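Visit report: Urovgate open lab, June

The Urovgate lab occupies the ground floor of a former parts warehouse in Fakosberg. I went for the afternoon session, which began at 1:30 with a safety talk and a floor plan. The building has three work cells for household tasks and one for stockroom tasks. Visitors stand behind a painted line and are allowed to ask questions between trials.

Fikri Mangundap runs the household cells and led our group. His team tests one arm with a two-finger gripper on kitchen and utility-room chores: loading a rack, moving cups, folding small towels, wiping. The controller is supplied by Treloar and the policy is trained in house. A wrist camera feeds the policy directly, and a second camera is fixed above the table.

The household figures were posted on a sheet by the door. The current training set holds 1019 demonstrations, of which 148 involve a wire rack of one kind or another. Mangundap said the rack work is the weakest part of the set. Thin wires give the camera little to work with, particularly against a pale surface, and depth estimates near them are poor. The team has tried a darker mat, which helped, but they don't want to depend on it. Kitchens come with whatever counter they come with.

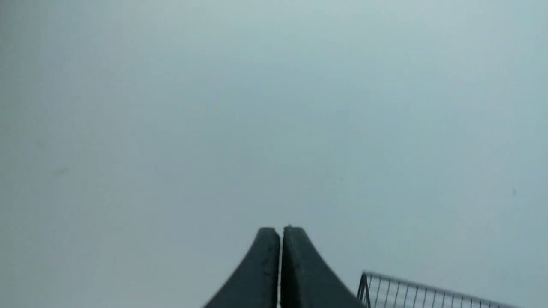 Closing force was the other topic. The fingers are position controlled, so the software infers a grasp from the difference between commanded and measured opening. On a mug handle the difference is large. On a saucer rim it is close to the noise level, and the arm will sometimes carry out the rest of the task with nothing in the fingers. A tactile pad would fix this. The pads they tested wore through after 400 cycles, and the replacement design is still on order.

I timed one complete cycle in the first cell, a single cup from table to rack, at 42 seconds. A person does it in two. Mangundap did not argue with the comparison. He is more concerned with recovery: if the cup tips on the rail, the arm backs off and starts over from its home pose, with no attempt to correct in place.

The stockroom cell, run jointly with Deletti, is further along. It picks boxed goods from a bin to a shelf, and the boxes are rigid, printed and all of known size. I would put that system in a back room now, with someone in the building to clear jams. I would not put the kitchen system in a house.

Questions ran until 4:00. Slides are to be sent to everyone who signed in. Parking is behind the building, and the entrance is on the loading dock side.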